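Arm keeps stopping dead above the toilet - gripper never closes (simulated bathroom tidy task)

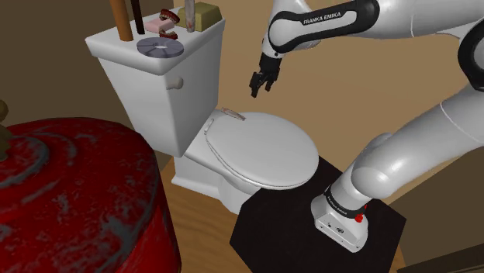

Prulport
Posted November 17, 2021

So I've been fighting this for longer than I'd like to admit and I need fresh eyes. The task is simple on paper. Simulated Franka arm, pick the small things off the toilet, drop them somewhere else, repeat. It ran fine in May on the old bathroom. Now I've got the new one loaded and it goes wrong in the same way nearly every time: the arm swings over, gets above the back of the lid, then just hangs there with the fingers open until the episode times out. No error, nothing in the log except the timeout line.

I did 84 runs overnight. 6 of them finished. The rest hung, apart from two where the arm gave the tank cover a proper whack and sent the whole lot flying (the pink soap-looking block ended up inside the wall, which was quite something).

Things I've tried: slower approach, bigger goal tolerance, turning the gripper ninety degrees. Slower made no difference at all. Any ideas?

Posel
Looks like a planning problem to me. You've got tall stuff standing up on the tank and your arm has to fold back on itself to get there. I bet the planner finds the pre-grasp pose, can't find a collision-free way down, and sits there retrying quietly. Mine did exactly this with a coat stand. Take the two upright rods out and run it again.

Prulport
I'd rather not take them out, the clutter is sort of the point. But I'll try it as a test. The one it's meant to go for first is the little pointed thing lying by the lid, and that's well away from the rods.

Ansari
I don't think it's the rods either. If the planner was failing you'd see it in the log unless you've switched the warnings off. My money is on the collision shape for the toilet. If it's been built as one big convex hull, then the gap between the tank and the lid is filled in as far as the physics is concerned, and your pointed thing is inside a solid lump. The arm goes down, thinks it's about to hit something and stops. Draw the collision shapes and have a look.

Posel
Then how does it manage 6 out of 84? A filled-in hull would block it every time.

Ansari
Start positions get jittered, don't they? A few will land the object further out on the lid where the hull isn't in the way.

Prulport
They do get jittered, yes. Right, give me a bit.

Rasbridge
Slightly off to one side, but can I say the two whacks bother me more than the hangs? A hang costs you time. If any of this is ever going on a real arm you want to know why it drove through the tank cover, and "it only did it twice" wouldn't cut it where I work. Have you got a force limit set at all? And does the controller hold its position on timeout or go back to home? If it goes straight home in joint space with no checking, that's your whack.

Prulport
OK, two lots of news. Ansari was right about the hull! I drew the collision shapes and the whole toilet is one fat blob, tank corner straight across to the front of the lid. I've split it into separate pieces and the arm now goes down and closes on the thing. It drops it a fair bit, but that's another thread.

Posel, I took the rods out on the old hull first, just to be fair to you, and it hung exactly the same.

Rasbridge - no force limit, and yes, it goes straight home. Slightly embarrassed about that one.

Posel
Fair enough on the rods. I still think they'll bite you once you start picking from the tank though.

Rasbridge
Put the limit in before you do anything else, please. And don't send it home on timeout - stop, back off upwards, then plan a route home like any other move. I'd rerun the two bad seeds on their own too. The hull might not be to blame for both.

Prulport
Will do. Limit's going in tonight and I've got both seeds saved, so I'll post what they do once they've run.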